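Notebook – adhesive labels on polypropylene, damp storage
April, entry 4

Continues the peel work from entry 3. Same two label stocks, same roller. Bench stock still to be relabeled once a stock is chosen. 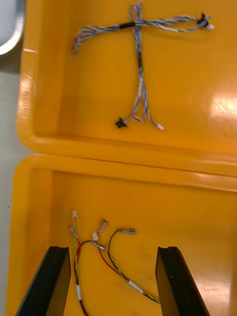

Setup

Substrate: flat polypropylene coupons cut from one sheet, wiped with isopropyl, left 20 minutes before application. Coupons from the earlier batch had a mold release residue along one edge and were thrown out. Entry 2 values for those coupons should be ignored.

Labels: Tetar general purpose acrylic (stock A) and Fondlow rubber-based (stock B). Both printed on the same thermal transfer printer with the same ribbon. Stock A came off an opened roll, date of opening not recorded. Should have been.

Total 128 coupons, half per stock. Within each stock, half went into the damp cabinet and half stayed on the open shelf. Cabinet set to 35 °C. Humidity held with a salt tray, same as entry 3. The logger dropped out overnight and again at 2:40 pm; battery contact cleaned, no gaps after that.

Pull

90 degree peel on the small frame, 200 mm/min. First few mm of each trace discarded. The grip slipped on two stock B coupons and those traces are marked in the file. Re-zeroed the load cell after lunch – drift was small but all in one direction.

Observations

Stock A, shelf: clean removal, no residue, traces flat.
Stock A, cabinet: lower peel force than shelf, edge lift on the corners nearest the cabinet fan. Print intact.
Stock B, shelf: higher than A throughout. Stringing at the peel front on most coupons.
Stock B, cabinet: highest initial force, then stick-slip. Adhesive left on the coupon in bands. Residue comes off with citrus cleaner but not with isopropyl. Print smeared on the coupons that touched the wire rack.

The corner lift on A may be airflow and not moisture. Shelf coupons had no fan on them, so the two are not separated in this run. Rounded corners would probably help either way; the Gridstead die has a 2 mm radius and fits the same roll width.

Stick-slip on B makes the mean value misleading. Report the peaks and the mean separately, and plot the raw trace for at least one coupon per group. The summary sheet from entry 3 averages everything and needs to be redone before anybody quotes from it.

Spreadsheet note: column F is in N per 25 mm, column G is raw N. They were swapped in the first export. Corrected copy has "v2" in the name.

To do

Repeat A in the cabinet with the fan baffled.
Weigh the salt tray before and after.
Try the Çınar primer on a handful of spare coupons, A only. Check the shelf life on the can first.
Order ribbon. The current one will not cover another full set.
Open a fresh roll of A and write the date on the core.

Leaning toward A with rounded corners for anything that has to be relabeled later. B for permanent marks only, and away from the rack.

Cabinet left running, door taped. Do not open before the next pull.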